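The Wavville Recount, or How I Spent My Week Off

23 March 2018

I took the week off to paint the back bedroom and instead I watched a recount. This is a post about that. The bedroom is half done.

If you don't live in Wavville you won't have followed the race for county clerk, and there's no reason you should have. The clerk keeps the deeds, issues the marriage licenses and runs the elections. It pays all right. The last clerk held the job for most of my adult life and ran unopposed so often that people stopped noticing her name on the ballot. When she retired, two people wanted it. Gheorghița Ilie had been the deputy clerk. Lenuța Husar ran the title office on Mill Street and had never held any office before.

Ilie won by two votes.

You would think a two-vote margin would make both sides careful about what they said. It did the opposite. Husar's people were on the local radio the next morning saying the absentee ballots from Jorthorpe had been mishandled. Ilie's people said there was no problem in Jorthorpe and that anybody who said so was insulting the poll workers. Both campaigns had hired consultants, which I still find hard to believe. This is a race for an office where the main campaign promise was longer counter hours. Ilie's consultant was a firm called Sondetti, from out of state, and they sent me 40 text messages. I have lived here long enough that the candidate could have knocked on my door and asked.

The recount was open to the public, so I went. It was held in the meeting room on the lower floor of the county building, with a rope between the tables and the folding chairs. There were more reporters on the first day than on the others. The total to be counted was 1,651 ballots, all by hand, with one person from each campaign watching at each table. It is slow. A counter picks up a ballot, says the name, puts it down. The watchers either say nothing or they object. If they object, the ballot goes in a separate box and everybody waits while somebody writes on a form.

I had expected the objections to be about something. Most of them were about the ovals. A voter had filled in half an oval, or circled the name, or made a check mark and then a second check mark over it. One voter had filled in Husar's oval and written "sorry Gheorghița" in the margin. Ilie's watcher objected on the grounds that it was an identifying mark. Husar's watcher said it was only identifying if Ilie knew who it was. Ilie was sitting in the row in front of me, and I'm fairly sure she did.

What I kept noticing was how different the candidates were from their mailers. The mailers were nasty. Ilie's had a black and white picture of Husar looking like she had been arrested for something, and the words WHO IS SHE REALLY WORKING FOR? Husar's said Ilie had "lost" a box of records, with the quotation marks, and did not say which records or when. Then you see them in a meeting room and they are two tired women in cardigans. On the second day Husar brought a bag of oranges and sent it down the row, and Ilie took one.

I asked Husar during a break whether she had approved the mailer about the lost box. She said she had signed off on it. She didn't say somebody else had talked her into it, and I gave her some credit for that. I asked Ilie about hers and she said I should call the campaign. I voted for Ilie, so I'm not saying this to be unfair to her. I thought she was better prepared for the job and I still think so. I'd have liked a better answer.
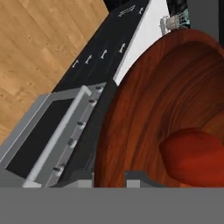

Black panel with white markings, wood floor behind it.

The final count had Ilie ahead by the same two votes. Not one of the arguments over half-filled ovals changed the result. Some went one way and some went the other and they canceled out. Husar shook hands with everybody at the tables and went home. Her lawyer, a man named Mihăilă, told the reporters they were reviewing their options, and I have heard nothing about options since.

The county board says the whole thing cost $1,000 more than was set aside for it. There was a letter in the paper complaining about that. I don't agree with the letter. It is a small amount for a clear answer, and it is a lot less than either side spent on mailers. If people want to complain about money they could start there.

There is a school board race in June and I have already had a text about it. The number was different but the style was familiar - my first name, a comma, and then a question in capital letters. I blocked it. I'll probably vote for whoever it was from, depending on what they have to say about the bus routes.

Second coat goes on the bedroom this weekend. The color is called Oatmeal and it looks more yellow on the wall than it did on the card.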